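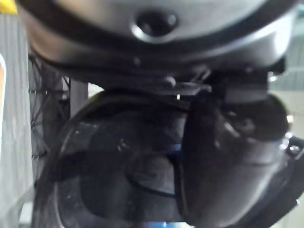 Skye Geddes wrote to me that a robot demonstration measures the staff who set it up, and that anyone who comes home from one with an opinion about the machine has been had. I had told her I was going to the Ellevden open day in Cikach. I went anyway, and I came home with an opinion. It is that open days of this sort are worth attending, and that the people who run them should publish a good deal more than they do.

The task on show was tray handling. A two-armed machine running Ellevden's Evora software picks up black plastic trays molded in the shape of a shoe and moves them on and off a yellow shelving unit. One arm ends in a gripper and the other in a hand with fingers. The trays are an awkward part. The front end is rounded, the rear is squared off with small tabs, and the side walls flex if you pinch them in the wrong place. A tray set down with its nose pointing the wrong way is a failure for whatever comes next on the line, even if it sits flat and looks fine from where the visitors stand.

I watched for two full sessions. The presenter gave a cycle count for the machine of 1,126 since March. It was the only number on the handout and the only one most visitors wrote down. As a figure it says almost nothing. A cycle can be a clean pick and place, or a pick with two retries, or a pick that ended with a person reaching in to straighten the tray. I asked which of these counted. The answer was all of them. To the presenter's credit, it came without any hesitation.

Compare that with what a buyer would need. How many of the last 200 cycles finished without a person touching anything? How long did the slowest one take? What was changed between the first and the last? These are ordinary questions in any shop that buys a press or a conveyor. They get asked less often when the machine has arms, and I think the reason is that arms are interesting to look at.
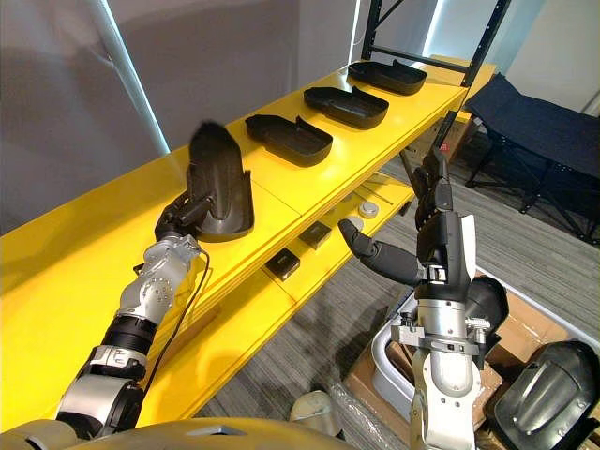 Orientation is where I would put most of the test time. A tray that is gripped by its side wall can rotate a few degrees during the lift, and the error is carried all the way to the shelf. The wrist has to correct for it or the row drifts. Drift in a row of trays is harmless on a demonstration shelf with space to spare. On a packed shelf the next tray catches the one before it. Ellevden's engineers know this, and one of them described the correction step to me in more detail than I had hoped for. None of that detail was in the talk.

The talk covered the usual ground: labor shortages, repetitive work, a slide with an arrow going up. I have no quarrel with the claims, which were modest. My complaint is about how the time was used. The speaker had 14 minutes and gave most of them to why a company might want such a machine. Everyone in the room had already come to Cikach to look at one. We could have been told about gripper pad wear, about how the software decides a grasp is bad, and about how long it takes to teach it a new part.

There is a second point on which I disagree with Skye. She holds that a staged task is worthless as evidence. I think a staged task is weak evidence of reliability and quite good evidence of design. You can see how an arm approaches a shelf edge. You can see whether it slows down before contact or after it. You can see where the cables run and whether they look likely to snag. You can hear a gearbox. A spec sheet gives you none of this, and a promotional video has usually been sped up.

The wrist cameras are a good case. On this machine they ride close behind the gripper, and a large part of what they see is the machine itself. Housing, bracket and finger take up space that the part could be using. That is a real design choice with a cost attached. A close camera sees the contact point well and the surroundings badly, so the system has to lean on a second view for everything outside the grasp. I would not have thought to ask about it without standing there and looking at the monitor.

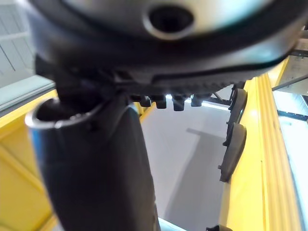 The same goes for reach. Low shelf positions force the arm under the upper boards and past the uprights, and the clearance at the wrist gets small. I asked to see a pick from the lower level and was told it was outside the day's program. That is a fair answer. It should also be printed on the handout, next to the cycle count, under a heading such as "not shown." Hoàng, whose firm tests warehouse equipment, has been handing out a page like that at its own open days, and visitors read it before they read anything else.

So my proposal is a small one. Each open day should come with a single sheet giving the task, the number of attempts that day, the number that needed help, and the conditions that were left out. The presenter can fill it in by hand at the end of each session. If the machine had a bad morning, write that down. I would trust a supplier more for it.

Skye has read a draft of this and still says I was had. She has agreed to come to the next one, provided she can bring her own trays.

2025-10-13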